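Olotel to open second wagering lounge at Drulgate Harness Club

22 October 2022
By Mavis Fitzsimmons

Filed under: Racing and Wagering, Venues, Company News

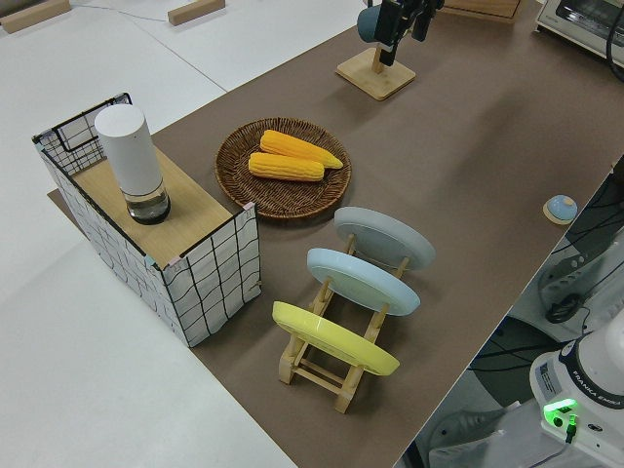
Olotel will open its second off-track wagering lounge at the Drulgate Harness Club in March, subject to final licence approval. The company signed a ten-year lease with the club this week for the lower level of the main grandstand, which was used as a members' bar until the club moved its bar upstairs.

The new lounge will seat 300 people and will be open seven days a week, including days when there is no live harness racing at the track. It will take bets on thoroughbred, harness and greyhound meetings, along with football, cricket, basketball and other sports allowed under the company's existing licence.

Olotel opened its first lounge at Tillman last year. That venue has 30 self-service betting terminals and a staffed counter. Drulgate will have the same number of terminals, a longer counter and a separate room for customers who want to watch the races with the sound on.

"Tillman showed us that people will come out for a bet if there is a decent seat and a meal to go with it," said Makis Antoniadis, general manager of venues at Olotel. "Drulgate already has the parking, the kitchen and a crowd that knows its racing. We are adding the screens and the counter, and keeping it open on the nights the track is dark."

Work on the lower level will start once the current harness season finishes. The existing kitchen will stay where it is and will serve both the lounge and the upstairs bar. The old carpet and the fixed seating will be taken out, and a new entrance will be built on the car park side so customers can reach the lounge without going through the track turnstiles. There will be no entry charge.

The car park has 548 spaces and will remain free. On live race nights, the row closest to the stables will continue to be kept for trainers, drivers and float parking.

Live harness meetings will carry on under the club's present calendar. Under the lease, the club will receive a fixed yearly rent and a share of the lounge's takings on harness races run at Drulgate. The club has said its share will go towards prize money and resurfacing the home turn.

Trolen, which supplies the betting terminals at Tillman, will also supply and maintain the equipment at Drulgate. Customers who hold an account card from Tillman will be able to use it at both venues. Tickets bought at one lounge can be cashed at the other up to the normal payout limit. Larger payouts will need to be arranged with the venue where the ticket was bought.

Entry to the lounge will be limited to people aged 18 and over. Photo identification will be checked at the door. Customers will be able to set deposit and time limits on their account cards at any terminal or at the counter, and staff will be trained in helping people who want to exclude themselves from one or both venues. Children will still be welcome in the grandstand and on the lawn during live meetings.

Olotel expects to hire for counter, floor, kitchen and security positions. Jobs will be advertised on the company's website and on the noticeboard at the club office. Staff now working in the members' bar will keep their positions with the club.

Opening hours have yet to be settled. The company has applied to trade from 10 am until midnight, with a later close on Fridays and Saturdays.

Media enquiries can be made to Mavis Fitzsimmons at the Olotel communications office.

Related items

Tillman lounge adds Sunday breakfast service
Account cards: changes to daily deposit limits
Drulgate Harness Club confirms summer race dates
Trolen to replace older terminals at Tillman
Olotel 2 for 1 dining offer: terms and conditions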